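How to keep a record of a dream you think might mean something

By Zineb Chraibi
Jan 11, 2022

I get letters from people who have dreamed of a light, a voice, a dead grandmother at the foot of the bed, and who want to know if it came from God. I can't tell them. Neither can the fellow selling the dream dictionary. What I can do is show you how to write the thing down so that you, and perhaps a priest or someone else you trust, have something decent to judge by later.

I should say where I stand. I go to Mass, I pray, and I doubt most of what I hear about dreams, including my own. Scripture has Joseph and Daniel in it. It also has Ecclesiastes, who says dreams come with much business, and in my experience he has the better average.

What you need

A notebook and a pen that works lying down. Leave the phone out of it. By the time you've unlocked the screen you've read two messages and half the dream has gone.

Step 1. Write before you talk

Put down what you remember before you tell your husband, your sister or your prayer group. Telling a dream changes it. Listeners lean in at certain parts, and those parts grow. I once heard a woman at the Cadesia retreat house give the same dream three times over a weekend, and the angel only turned up on Sunday.

Step 2. Keep what happened apart from what you think it was

Rule a line down the page. On the left, what you saw and heard: "bright light from the right, felt afraid, woke up." On the right, your guesses: "the Holy Spirit?" If you wrote "a lady in blue" on the left, don't come back in August and change it to "Our Lady". Maybe it was. Leave the left side alone anyway.

Step 3. Note the dull things

What you ate, any new tablets, whether you had a fever, what you watched or read that evening. People skip this because it feels like cheating on the dream. If it is from God it will survive your writing down the curry.

Step 4. Close the book and wait

I say 34 days. There's nothing holy in the number, it's simply long enough for the excitement to wear off. Go on praying as you normally would.

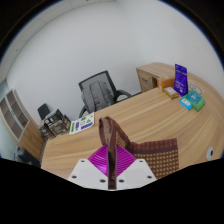

Make no large decisions in that time. Don't leave a job or break off an engagement, and don't hand over money to anyone who has offered to explain the dream to you. A man I'll call Mr Zheng paid $960 for a course of "prophetic interpretation" and was told he had a calling to travel. He's eighty-one.

Step 5. Read it again and look at the fruit

Has anything changed in how you live? Are you more patient, more inclined to pray, readier to apologise? Those are fair signs, though a good sermon or a bad fright can do as much. If the main result is that you feel more important than your neighbours, I'd be wary.

Step 6. Show one sensible person

Pick someone who will disagree with you. Hand over the page itself – both columns – and let them read it before you speak. If they shrug, put up with the shrug for a while before you go looking for a second opinion.

If the dream comes back

Start a fresh page each time and don't look at the old one first. Compare them afterwards. Mine usually match a good deal less than I'd have sworn they did.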